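From: Carmela Cifuentes
To: stockroom-users
Subject: Re: [stockroom-users] Changes to shared consumables ordering from December

Dear colleagues,

Thank you to all groups that replied to the notice on shared ordering. The message from Torquil Innes raised the points made most often by others, and I am therefore answering it on the list. His text is quoted in full where it bears on the new arrangements. Groups that wrote to me privately about individual accounts will receive separate replies.

Torquil Innes wrote:
> The Iglesias wing groups have discussed the notice and have no objection
> in principle to a single weekly order. We do have four concerns.
>
> First, the cutoff. Monday at noon is difficult for groups whose lab
> meeting is on Monday morning, as that is when most of us find out what
> has run low. Could it be later in the day?
>
> Second, the notice says that items not on the common list will need
> "prior agreement." It does not say whose agreement, or how long it will
> take. Several of us use filter tips and low-retention tubes that have
> never been on the common list, and we cannot stop work while a request
> is considered.
>
> Third, we would like to know what happens to stock already held by the
> groups. Some of us bought ahead in the summer when prices were going up
> and would not want to be charged a share of a central reserve as well.
>
> Last, the return of empty boxes. The bins on our floor were full for
> most of last month. If returns are to become a condition of the
> discount, the bins need to be emptied.

On the cutoff. We accept that noon is too early. Orders entered in Tellum by 4:30 p.m. on Monday will be included in that week's order. The supplier closes its own intake shortly afterward, and it will not be possible to add lines by email or telephone once the order has been sent. A request entered after the cutoff is held in Tellum and goes forward the next week without being entered again. Please do not enter it a second time. Duplicate lines were the largest single cause of returned goods this year, and the restocking charge has been paid from the common account in every case.

On items outside the common list. Agreement will be given by Rocío Villalobos, or by Julián Carrasco in her absence. A request should state the catalog number, the quantity, and the listed product it would replace, if there is one. A reply will be given within 3 working days. Items that a group has bought at any time in the past year will be treated as already agreed and need no request. This covers the filter tips and low-retention tubes Torquil mentions. They will not carry the common discount, and they will be charged to the group's own account at the price on the invoice.

The common list itself now has 131 lines. It was drawn up from last year's purchases, and some choices will not suit every group. Gloves in particular have drawn a number of comments. The list will be reviewed in the spring, and suggestions may be sent to Rocío at any time before then. Please include the reason for the change as well as the product, and say whether your group has tried the alternative.

On stock already held. Groups are not required to declare it or hand it over. The central reserve is charged on what is drawn from it, so a group that takes nothing pays nothing. Where a group has more than it can use before the expiration date, the stockroom will accept unopened cartons at the price originally paid, provided that the item is on the common list and the label is intact. Opened cartons cannot be accepted for credit. Serological pipettes and sterile filters with fewer than 40 days left to expiration will also be declined.

On empty boxes. The complaint is justified. Collection on the Iglesias floors had been arranged for alternate weeks, and it will be weekly from December. Gonik, which supplies the racks and takes them back, has asked us to observe the following, as mixed loads have been refused at its depot:

Boxes and lids go in the same bin. Lids may be left attached or put in separately.
Remove all tips, used or unused. A box with tips remaining in it will be treated as clinical waste, and the whole bag may be rejected with it.
No boxes from containment rooms, whether or not they were opened there.
Cardboard sleeves go in the ordinary paper recycling.
Wafers and inserts may stay in the box.

The discount does not depend on returns this year. The notice was poorly worded on that point, and the corrected version is now on the stockroom page. We may propose a link between the two once collection has been reliable for a full year, and any such proposal would come to this list first.

Two further matters were raised by other groups.

Refill packs. Stackable refills cost less per tip than boxed tips and take up much less room on the shelf. They are suitable only where the group autoclaves its own racks or does not need sterile tips. Both forms will stay on the common list. Groups with a part-filled box on the bench are asked to finish it before opening another, as the stockroom is often asked to dispose of tips that have been left out too long for anyone to vouch for them.

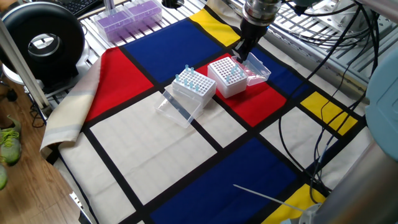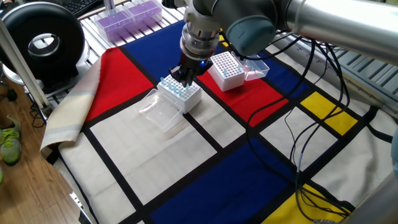
Light blue tips in part-filled white boxes, with clear lids open or set down beside them.

Deliveries to the Stukora building. The loading entrance on the north side will be closed for resurfacing for 7 days in December. During that period all goods will come through the main reception. Frozen and refrigerated items will be taken directly to the cold room by stockroom staff, and groups should collect them there. Dry ice shipments must be announced to Julián Montoya the day before they are due. Reception has no suitable place to keep them and has been told to decline any that are not expected.

Account codes should be checked in Tellum before the first combined order is placed. Codes that closed with a grant still appear in the menu, but a line entered against one of them will be stopped. Group managers can remove old codes themselves under the Accounts tab.

Questions about the cutoff or the central reserve may be sent to this list. Questions about a particular invoice should come to me directly, with the order number in the subject line.

Sincerely,

Carmela Cifuentes
Shared Laboratory Services
Stukora building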